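01/08/2021

Spent the evening on the elevation problem again. The trail map for the Dirnska loop says 3 hours and a modest climb, and the climb figure is the part I no longer believe. I walked it in May and my legs had their own opinion.

So I pulled the heights two ways. First from the recorder, which uses air pressure, and then from the terrain grid that Liew gives you if you paste in a track. Same walk, same points. The grid came out 50 meters higher in total. Their help page calls this "corrected elevation." Corrected by what? The grid has one height for each big square of ground, and the path along the Dastska side runs on a ledge. Shift a point sideways a little and you are either on the ledge or down in the creek. Every wobble turns into a climb and a drop, and they all get added up.

Tried smoothing it. With a short window the total hardly moves. With a long one it slides down nicely until it matches the printed map, and I was pleased for as long as it took to make tea. Then I saw I could get any number I wanted by picking the window. I don't see how that counts as measuring.

Hurkitz claims to handle all this on its own. I ran the file through it twice and got 2 different totals, 17 meters apart, with no setting changed that I know of. Maybe they refreshed the terrain data in between. Maybe it rounds somewhere odd. The forum says to trust the average, but if both runs lean the same way the average leans too, and people there don't like hearing it.

What I want is a small threshold: ignore any rise until it's bigger than the noise, then count all of it. Somebody must have written this up properly. I found one old post with the idea and no code, and a reply saying it works great, with no numbers.

Left to do: check the recorder against the survey marker at the Dastska gate, out and back, and see how much the pressure drifts. If it's bad I'll have to throw out the May track as well. Not tonight. 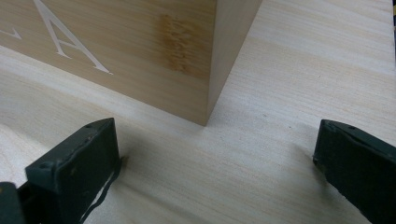 Wooden box, on the table.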